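Mimaleo hand gripper set, tried at the Moulin open day
Review by Liya Tilahun
27 October 2018

Quick one, typed up on the train back so forgive the spelling. Went to the open day at Moulin in Flindville mostly to get my hands on the Mimaleo grippers. You hold one in each hand, you do a task, the cameras record it, later a robot arm gets trained on what you did. We've been on the fence about buying a set for the teaching lab. Now less on the fence. Read on.

Price first because everyone asks. 399 for a single, the pads are extra, and a second unit bought at the same time comes down to 209. No idea why the discount is that steep. I asked Thierry Aubert, who was running the demo, and he said "take two". OK then.

The day itself. Doors open, coffee, short talk, then people just wander. No booking for the hands-on slots, you stand near the tables and somebody waves you over. I liked that. Downside, if you come with a list of questions you have to ask them in bits while other people are trying stuff. The talk was too long on the history of the company and too short on calibration. Skip it if you go, get to the tables early.

Handling. Lighter than I expected from the brochure. The squeeze is smooth up to the last bit of travel and then stiffens, takes some getting used to. I kept over-squeezing, crushed a paper cup, then a second one. Liya 0, cups 2. After ten minutes much better. Lefties are fine, both units are the same shape.

Soft notch at the tip is the best thing on it. Pens, cable, a folded napkin, all went in and stayed put. Flat things off a table top, no. A playing card took me forever and I ended up sliding it to the edge like you would with a coin. Thierry did it in one go, but he's had practise.

Markers. The one on top of the gripper has to stay in sight of the other camera or tracking drops out. They tell you this. You forget instantly. Cross your wrists and it's gone. There is a beep when it loses you, which in a noisy room is no use at all. A light would be better, or a buzz in the handle. Put that on the comment card.

Demo tasks were cup stacking, towel folding, sorting cable ties by length. Towel folding was the one worth watching, two-handed and slow, and the software kept up. Playback on the Dekirberg viewer, which is a separate purchase and looks ten years old but does the job. Export worked first time on my laptop. The sample recordings they hand out, 1000 of them, are short and well labeled, good enough to get a class started without recording anything yourselves.

Battery: didn't get to test it properly. Was told a full morning. Would want to see that.

Noise and space. Big bright room, echoes a lot, people talking on two levels. Anyone doing a demo in there needs a mic, a headset one at that.

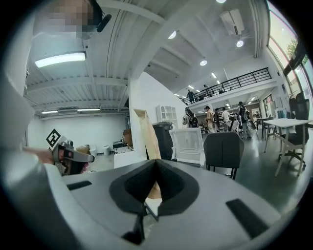
Two grippers out during the demo, marker on the far one. Headset mic at top left.

Pros: notch grips small stuff really well, easy to learn, both hands the same, decent sample set.
Cons: flat objects, the useless beep, viewer costs extra, carrying case not included (!!).

Support seems OK. I emailed them back in April with a dumb question about charging and got a real answer the next morning, with a drawing.

Would I buy? Yes, the pair, and a spare set of pads. Not the single, you'd want the second one within a week. Labs doing mostly flat or thin parts should try before they pay, bring your own parts along and ask for a table. Moulin say there'll be another open day, no date yet. Parking is terible, take the bus.

Four out of five. Would be four and a half with a case.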